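Section 6: Keeping the Air Conditioner Remote Control 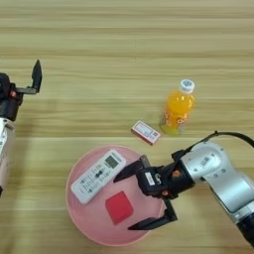
Skultia, Fri 29 January

6.1 General

The remote control for the room air conditioner is kept in a bowl on the table when it is not in use. A shallow round bowl is suitable. The remote may lie diagonally across the inside, with the screen and buttons facing up. This section covers the choice of bowl, its position and the routine care of both items. Fitting of the wall holder is covered in section 7.

6.2 Choosing the bowl

The bowl must be dry, clean and no longer used for food. A plain light colour makes the remote easier to find in poor light. Vodevov pattern bowls from the kitchen set may be used. Do not use a bowl so deep that the remote stands on end.

6.3 Setting up

1. Clear the part of the table where the bowl will stand.
2. Wipe the wood along the grain with a slightly damp cloth, then with a dry one. Leave for 10 minutes.
3. Place the bowl at least 20 cm from the edge of the table.
4. Check that the bowl sits flat. If it rocks, turn it or move it to another part of the table.
5. Open the battery cover on the remote and fit two new batteries, matching the + and - marks. Close the cover until it clicks.
6. Press the on/off button once. The screen should show the set temperature. If it stays blank, see 6.5.
7. Lay the remote in the bowl, buttons up.

Note: The remote must be taken out of the bowl and pointed at the indoor unit before a button is pressed. Signals sent from inside the bowl may not be received.

CAUTION: Do not put keys, coins or other loose metal in the same bowl. They can scratch the screen and hold buttons down.

CAUTION: Do not stand the bowl in direct sunlight or next to a heater. Storage above 30 degrees shortens battery life.

6.4 Care

Wash the bowl by hand once a month and dry it fully before returning the remote. Wipe the remote with a dry cloth only. Dirt between the buttons can be lifted with a soft brush. Sprays and furniture polish must not be used on the remote.

Take the batteries out if the air conditioner will be unused for 6 weeks or longer. Refit them and reset the clock before the unit is needed again.

6.5 Faults

Screen blank: check battery direction, then replace both batteries.
Screen faint: replace both batteries. Do not mix old and new.
Screen normal, no response from unit: move closer and remove anything standing between the remote and the indoor unit.
Bowl marks the table: fit felt pads (Liltska, small size) to the base.

Section checked by Jinfeng Cheng. Replaces the August issue.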